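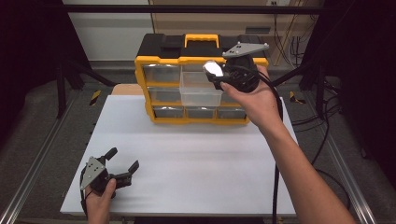
Sorting and Classifying: How People Put Things in Order

Every day, people sort things. Letters are sorted by address, library books by subject, and clean socks by pair. Putting things into groups because they are alike in some way is called classifying.

Choosing a rule

Before sorting, a person must choose a rule. A jar of buttons can be sorted by color, by size, or by the number of holes. Each rule gives different groups, even though the buttons stay the same. A button with 4 holes may sit beside a button with 2 holes if the rule is color.

Scientists call the feature used for sorting a property. Shape, mass, and material are all properties.

A place for each group

Once the groups are made, they need to be kept apart. Shops, museums, and schools use shelves, trays, and cabinets for this purpose.
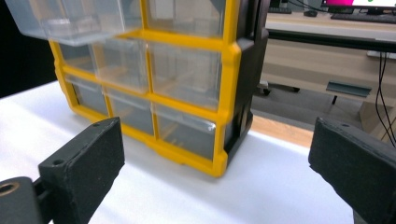
A parts organizer with clear drawers. One of the top drawers is pulled out.

Labels help other people follow the rule. In a large collection of 1000 seashells, a label may give the name of the shell and the beach where it was found.

Groups inside groups

Large groups can be divided again. Animals may be divided into those with backbones and those without. Animals with backbones include fish, amphibians, reptiles, birds, and mammals. Biologists continue dividing until they reach a single species.

Words to know

Classify: to put into groups
Property: a feature that can be observed or measured
Species: one particular kind of living thing

Try it yourself

Collect leaves from the ground and sort them by shape. Then mix them up and sort them by a different rule.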